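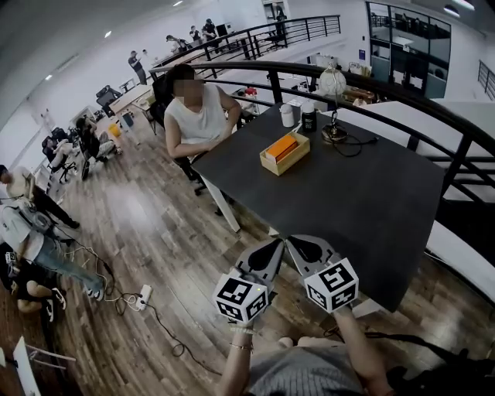
Why Is Orange Called Orange?

Colors need names, and most of the short color names in English are very old. Red, white, black and green have been in the language for more than a thousand years. Orange is much newer. People in England could see the color perfectly well before then, but they had no single word for it.

What did people say before?

They used the words they had. Something orange might be called red, or yellow, or a mix of both. In Old English there was a word, geoluread, that meant "yellow-red." This is why some things that look orange to us still have "red" in their names. A robin's breast is closer to orange than red. So is the fur of a red fox, and so is the hair of most people we call redheads. The names were given a long time ago and they stuck.

The fruit came first

The word orange started as the name of the fruit. Orange trees first grew in Asia, and traders carried the fruit west. The name traveled with it. In Sanskrit, an old language of India, the orange tree was called naranga. In Persian it became narang, and in Arabic naranj. In Spanish the fruit is still called naranja.

By the time the word got to English, it had lost the N at the front. This can happen when people hear two words run together. "A napron" turned into "an apron" in the same way. Try saying both of them out loud quickly. It is hard to hear where the N belongs.

English speakers used orange for the fruit for up to 200 years before they used it much for the color. By the 1500s, people were describing cloth as orange, and after that it became an ordinary color word.

What about carrots?

Many of the carrots people grew long ago were purple, yellow or white. Orange carrots became common in Europe later, and now they are the kind most stores sell. You can still buy seeds for purple ones.
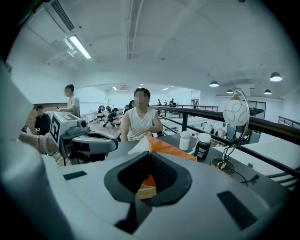 How to make orange

If you paint, you can make orange by mixing two colors, red and yellow. Start with the yellow and add the red a little at a time. Red is a strong color and a small dab changes a lot. If you start with red, you may use up a whole tube of yellow trying to get it back to orange.

Adding a little blue makes the orange duller and browner. In fact, brown is mostly dark orange. Put a brown paper bag next to a pumpkin and look at them together.

Why are life jackets orange?

Blue and orange are opposites on the painter's color wheel. Opposite colors stand out strongly when they are side by side. The sea and the sky are often blue, so an orange life jacket is easy to spot. Traffic cones are orange for a similar reason. Not many things on a gray road are that color.

Words to know

Sanskrit: a very old language of India.
Color wheel: a circle that shows how colors are related to each other.
Dull: not bright.

Something to try

Collect things at home that you would call orange and put them in a line, from the most yellow to the most red. Ask someone else in your family to do it without looking at your line first. You may not agree on where orange stops and red begins.

Written by Marichka Koval. Last updated May 2023.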